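Atelier d'écriture de presse, séance 5
Le bilan humain dans la dépêche
Notes de cours, Duangjai Phuthong

Rappel de la séance précédente : l'attaque dit qui, quoi, où, quand. Le pourquoi attendra, surtout quand on ne le connaît pas.

Cas de travail : l'incendie du ferry Muvora, à quai dans le port de Fukau, un soir de novembre. Première dépêche : « plus de 493 passagers évacués ». Qu'on m'explique ce « plus de » devant un chiffre aussi pointu. Ou bien on a compté, et l'on écrit 493, ou bien on n'a pas compté, et l'on cherche qui l'a fait. Deux heures plus tard, une autre rédaction annonçait 1013 personnes à bord. C'était la capacité du navire, recopiée sur la brochure de l'armateur, la société Imano. Une brochure n'a jamais vu personne monter à bord.

À retenir

Un bilan a toujours un auteur : les pompiers, la préfecture, l'hôpital. On le nomme dans la phrase même, pas trois paragraphes plus bas.

Blessé, blessé grave, intoxiqué, choqué : ces mots ne se remplacent pas l'un l'autre pour éviter une répétition. La répétition n'a jamais tué de lecteur.

« Disparu » signifie qu'on cherche quelqu'un. Un passager rentré chez lui sans prévenir la compagnie figure parfois sur la liste, et il l'apprend par la radio en dînant.

Quand deux bilans se contredisent, on donne les deux, chacun avec sa source et son heure. La moyenne est une opération réservée aux notes d'examen.

« Selon nos informations » : à employer si l'on en a.

Lecture pour la prochaine fois : le dossier Kowalchuk, les deux premières versions seulement. Relever chaque verbe au conditionnel et se demander ce qu'il protège - la victime, le suspect ou le rédacteur.

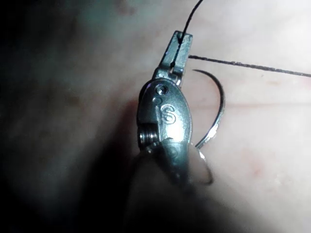

La description pose les mêmes problèmes que le bilan, et les papiers écrits depuis l'hôpital en souffrent beaucoup. Le rédacteur pressé met « des instruments sophistiqués » et passe à la suite. Le vôtre écrira qu'un fil de suture sombre entre dans la fente d'une mâchoire en métal, étroite, au bout carré, et qu'on le perd de vue un peu plus bas. L'adjectif « sophistiqué » peut rester au vestiaire. Exercice à rendre : cinq lignes sur un objet de votre choix, sans un seul adjectif d'opinion. Les copies contenant « glaçant » seront rendues sans être lues.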